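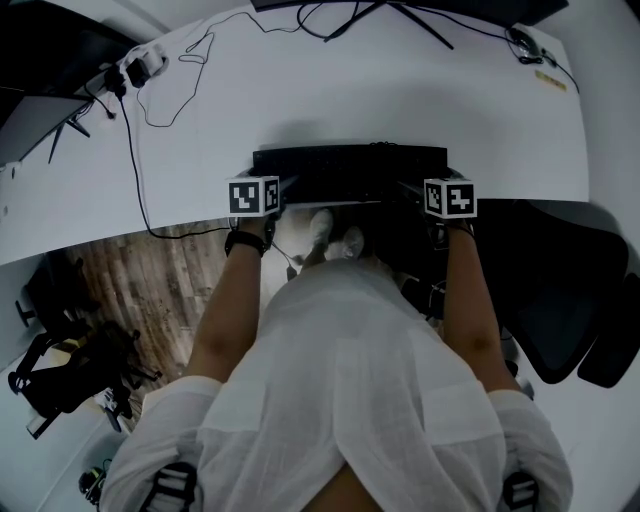

Maja Jasińska
Robotics club leader, Sokari

Pletex project gallery: teaching the arms

Hello and welcome to the Pletex page, for parents, former members and anyone who has wandered over from the main club site! Pletex is what our older group has been working on since September, and it has rather taken over the club (and my evenings, and most of the shelf where we used to keep the biscuits). The idea is to get our pair of small arms, built by last year's group and still going strong, to copy what a person's two hands do at an ordinary desk. Tidying a keyboard away, moving a mouse, peeling up a sticky note if we are feeling brave.

At the desk, cubes in hand
One cube marker for each hand, at the front edge of the desk with the keyboard between them. The black square patterns on the faces are what our software looks for, and from them it works out where each hand is and which way it has turned.

A bit more about the cubes
I have been asked about these more than anything else, mostly by younger brothers and sisters who would like one. Every face has its own pattern, so whichever side happens to be showing, the computer can tell top from bottom and left hand from right. Edmund Szewczyk drew up our first set and we printed them far too small, which meant the software lost them the moment anybody leaned back in their chair. The next ones were bigger and he put a wide white border round each pattern, and what a difference! If you are making your own, please use matt paper. We tried a glossy one and the ceiling lights wiped out half of it.

Looking down from above
We work with a view from overhead, so you get the forearms, the desk and a fair amount of floor all at once, with everything bending a little from the wide lens. The bend has to be corrected before any of the positions make sense. Sławomir Szczepańska wrote that part over a couple of very long sessions, with a printed chessboard and a great deal of patience, and he has promised to write it up properly for next year's group. (I am putting that here so that he has to.)

Why an ordinary desk
There was quite a debate about this one. Ryszard Witkowska wanted a plain board with coloured blocks on it, as we had for the Vītola challenge, and I do see his point, as it would have been a good deal quicker. The rest of the group wanted somewhere people really work, with monitor stands and trailing cables and all the other bits and pieces that get in the way. The desk won on a show of hands. Ryszard has been very gracious about it and now looks after the list of things the arms have bumped into.

How we record
Each go at a task is called a take, and we set ourselves 100 takes for the first job, which is sliding the keyboard to the back of the desk. One person has the cubes, one runs the computer and one calls start and stop, then everybody swaps round. We had a proper tidy of the files before half term and kept 7 of the early ones as a lesson in what not to do. The commonest mistake is turning the wrist so far that a cube disappears behind the fingers, and I am as guilty of it as anybody.

Thank you
Urmas Lapiņa has been coming in to help with the arm controllers, and has answered the same question from me more times than I would like to admit. Thanks as well to Endia for the loan of the spare computer, and to the families who wait so kindly in the car park when we run past eight.

New faces are always welcome in the older group, and you don't need to have done any programming. If you would like to come and try the cubes for yourself, have a word with me at the end of any session or leave your name on the sheet by the door. We will be starting on the mouse next, and Edmund already has opinions about the cable.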